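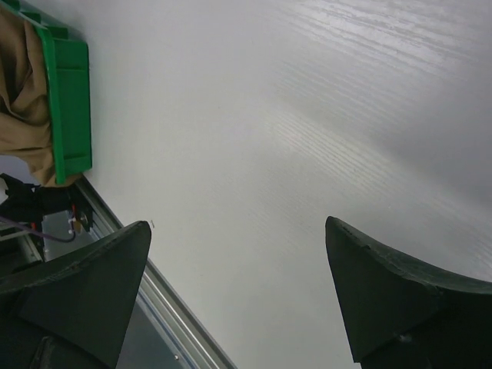 I've read the plan for the spring demo twice now and I still don't think the club is ready to tell parents that the arm folds laundry. I know that's not a popular thing to say three weeks after everybody finally got the wrist camera working. But look at what the arm gets to work with: a big white table, a green bin at one side with a tan cloth hanging out over it, and two angular pointed fingers. A white table under a tan cloth is about as easy as it gets for a camera. I'd like to hear what happens with a white dish towel before we print anything.

On 1 May 2024, Yurani Cabrera wrote:

> Hi all,
>
> Quick update from the Latska team. As of last night the arm has 1,892 saved grasps in the log and the students are very proud of that, as they should be. Anjani has the policy training on the club machine and the loss curve looks great.
>
> For the demo we would like to do the following. The arm pulls a cloth out of the bin, lays it on the table, and folds it in half. Then a parent gets to hand it a second cloth. Jenő thinks we can get through a whole run in 2 minutes. We'd bill it as "Latska does the laundry" on the flyer.
>
> We also want to ask for 300 dollars out of the parts budget for a spare set of fingers and a better light. Please reply on the list if you have objections, otherwise I'll send the flyer to Songül for printing.
>
> Yurani

Okay, objections. I'll go in the order of the message.

> the arm has 1,892 saved grasps in the log

Saved, sure. How many of them ended with the cloth in the gripper? When I opened the log in March there was no column for that. A grasp got saved every time the fingers closed, and that included closing on air, closing on the rim of the bin, and the time Cor was testing the close command over and over to hear if the gears were grinding. If somebody has gone through and labeled them since then, great, tell me where the file is and I'll take this part back. If not, I don't want that number on a poster. Some kid's uncle who works in a warehouse is going to ask what it means, and one of our ninth graders is going to have to stand there and make something up.

> the loss curve looks great

It probably does. It looked great for Celer too, the block stacker, and Celer knocked the tower over in front of the whole cafeteria. I'm not saying that to be mean to Anjani, who has done more work on this than I have. I'm saying the curve tells you how well the thing copies what's in the log, and the log is one cloth on one table. Did we hold anything out? Did anybody move the bin a few inches and try again? I asked this at the last meeting and the answer was "we're going to," and then it was pizza.

What I'd like to see is dull. Put the cloth in, run it, write down yes or no. Do that 30 times without touching the code in between. Get a student who didn't write the code to hold the clipboard. Put down "no" if a person had to reach in. Then change one thing, the cloth or the spot where the bin sits, and do it again. That's one afternoon of work and at the end of it we'd have a number I would happily put on a flyer in big type, even if it's a bad one.

> Then a parent gets to hand it a second cloth.

No. Sorry, but no. We have an arm that moves when the program says so, and we have never written anything that makes it wait for a person. Songül, you filled out the safety form for the school, so please correct me, but I remember it saying that hands stay off the table while the motors are on. A parent can drop a cloth in the bin with the power off and step back behind the tape. That's the most I'd agree to.

> Jenő thinks we can get through a whole run in 2 minutes.

Jenő, is that a run you've timed, or the fastest one so far, or what it would be if the first grab works? The runs I sat through were a lot slower than that, mostly from students homing the arm again after a miss. Plan the demo around a slow one.

> 300 dollars out of the parts budget for a spare set of fingers and a better light

The spare fingers I'm fine with. The right one has a small chip or notch along the top ridge near the tip, and it would be nice to have something to swap in if it gets worse. I'd print them ourselves before buying, though. We have the file and we have green filament.

The light I'm less sure of. There's already a bright streak across the tabletop where it reflects, and I could see a stronger lamp giving us a stronger streak. Has anyone tried just turning the lamp we have, or taping paper over the table? Paper costs next to nothing. If we try that and the misses don't change, then buy the lamp and I'll stop complaining.

As for the name on the flyer, "Latska does the laundry" promises washing, drying, and a basket of socks. Could it be "Latska tries to fold a towel"? The kids laughed when I said it, and they're the ones who have to stand next to it.

One more thing, separate from the demo. The Nguyen and Akham folders on the club drive both have a file called gripper_final and they don't match. Whoever is training off those, please say which one you're using, in writing, on this list. I spent an evening on the wrong one.

Yurani, if you can hold the flyer until the clipboard runs are done, I'll come in and help with them. I can bring a white towel.

Cor, can you unlock the room early?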